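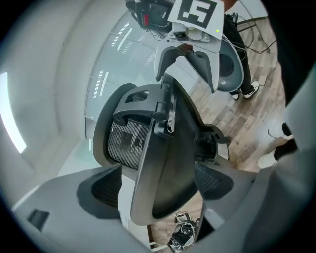 Tove Bundgaard wollte nach der ersten Sitzung wissen, warum man sich eine ganze Doppelstunde mit der Rückenlehne befassen müsse, wo doch die meisten Beschwerden von der falschen Sitzhöhe kämen. Die Sitzhöhe ist in fünf Sekunden eingestellt und wird im Büro meist auch eingestellt. Die Lehne bleibt oft jahrelang so stehen, wie der Monteur sie hinterlassen hat.

Skript Sitzmöbel im Büro, Teil 2: Die Netzlehne
Svend Vigfúsdóttir, Februar
2 Kommentare · 35-mal geteilt

2.1 Aufbau
Eine Netzlehne besteht aus Rahmen, Bespannung und Verstellung. Der Rahmen hält die Spannung des Gewebes. Ist er verzogen, hilft auch ein neues Netz nichts. Polsterlehnen verteilen den Druck über den Schaum, Netzlehnen über die Vorspannung. Bei Kauppinen wird das Netz in eine Nut eingezogen, bei Stirkeck umspritzt. Umspritzte Netze lassen sich nicht einzeln tauschen.

2.2 Einstellen
Reihenfolge: Sitzhöhe, Sitztiefe, Lehnenhöhe, Gegendruck, zuletzt die Armlehnen. Zwischen Sitzvorderkante und Kniekehle sollen zwei bis drei Fingerbreit frei bleiben. Die Lendenwölbung gehört auf Gürtelhöhe oder knapp darüber. Den Gegendruck im Sitzen einstellen, Füße am Boden, Lehne entriegelt. Wer beim Zurücklehnen die Füße hebt, hat zu wenig Gegendruck.

2.3 Prüfen und Pflegen
Netz mit der flachen Hand eindrücken und loslassen. Es muss ohne Falte zurückgehen. Rastungen unter Last prüfen, Schrauben am Lehnenträger nachziehen. Staub mit weicher Bürste absaugen, Flecken mit lauwarmem Wasser und etwas Neutralseife. Kein Lösungsmittel auf Kunststoffteile. Im Bestand Silunley waren von 111 Stühlen 61 falsch eingestellt, fast immer an der Lehne.

Aufgabe bis Donnerstag: den eigenen Arbeitsstuhl nach 2.2 einstellen und die Werte vorher und nachher notieren. Das Datenblatt von Cerlow liegt im Kursordner.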